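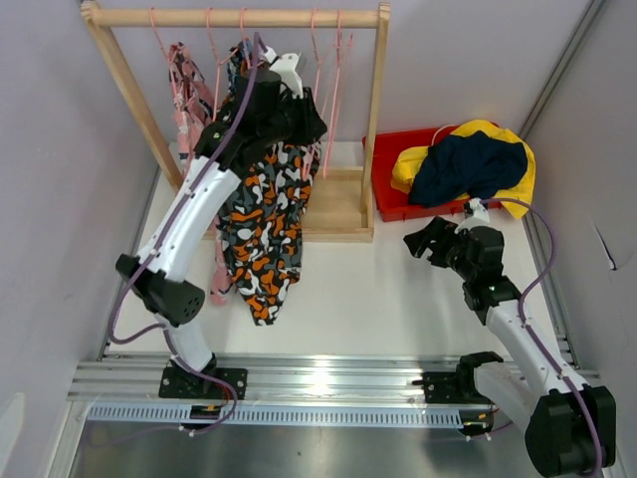
Flodport Community Wardrobe, Sorting and Hanging Team

Notes for my talk, Jiralbridge meeting, 7/29/19
Speaker: Endang Latuheru

Start slowly. Say thank you to Omolara Danladi for the invitation.

My subject is the small rack. In November we had 295 pieces waiting in trays, and people became tired before they began. So now we hang a few, then a few more.

Point to the rack. Wooden rod, pink hangers, two of them still empty. I like to keep empty hangers on the rod, so the hand finds one quickly.

Point to the camouflage piece with orange in it. It is long, it goes down past the base. Say: long pieces need more space below, please think of this when you buy a rack. Ifeanyi Abubakar will ask about the height again. Answer: I will measure and write to him.

The pink and white one is at the left end. Light clothes at the end, this is my habit only. Ebuka does the opposite and it is also fine.

Then the red tray. Yellow and navy blue, one on top of the other. Ask the room: which one do you take first? Wait for answers. I take the top one, and I shake it before I look for the shoulders.

Cost: we paid 50 for hangers, all from Afolabi. Do not talk long about money.

If there is time, show with my own jacket how to put in the hanger from the bottom, so the neck does not stretch.

Questions, then tea.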